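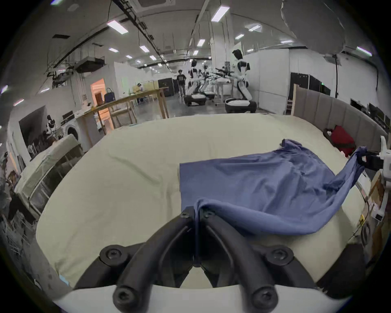
About Pomside

Pomside is a website for people who like heavy music and don't believe press releases. We review rock and metal records, go to shows when we can afford the train, and publish whatever is ready on Friday. Sometimes nothing is ready on Friday.

Two of us edit the site. Everyone else sends in reviews when they have time, and they get the record and our thanks, which we know is a poor wage.

Why another metal site

Fair question. We asked it ourselves before we paid for the domain. Most of what gets printed about a new album was written by the label, then moved around a little by somebody in a hurry. "Their heaviest and most melodic work to date." Every band has released that album, usually several times. We have 174 promo sheets saved in a folder, and 100 of them use the word "journey."

So we have one house rule: a review has to say something you couldn't have learned from the sheet. If the drums sound like a typewriter, say so. If the concept story makes no sense past the third song – and it rarely does – say that too. A guest singer who turns up for one verse doesn't make a record an opera.

What we cover

Power metal, doom, thrash, old hard rock, and some prog when a writer insists. We're wary of reunions. We're very wary of re-recorded classics, and of box sets where the new material is a demo of a song you already own in two versions. We still review them, and once in a while we have to admit one was worth the money. The Ornesa reissue was good. We said it would be terrible, and the piece in which we said so is still up, with a note added at the bottom.

There are 1,788 reviews in the archive. The early ones are too long and some are plain wrong. We leave them where they are and fix spelling and track titles only.

Scores

We don't give them. We did at first, out of ten, and almost everything got a seven. Readers complain about this every February, when other sites have finished arguing over their year-end lists and people want a number to be angry at. Read the last paragraph of the review. It normally tells you whether to bother.

Money

Pomside runs on a small amount of advertising and a shirt that sells slowly. Usimex, the mail-order shop, buys the banner on the front page. They don't see reviews early and they don't get to pick what we cover, although we understand that every site with a banner says exactly this. Look through what we wrote about records they stock and make up your own mind.

We don't take payment for reviews, interviews or "premiere" slots. Offers come in most weeks. One was from a band called Ghorbani, who then sent us the album for nothing, and it was decent.

Sending us music

Downloads are fine, and so are CDs. Vinyl is lovely but please don't spend the postage on our account. Leave out the quote from another magazine. Tell us who plays what, where it was recorded and when it comes out. We can't reply to everyone, and silence doesn't mean we hated it. It may mean we haven't opened it.

If you'd like to write for us, send one review of a record you were disappointed by. Praise is easier to fake. The address is on the contact page, and the form there works most of the time.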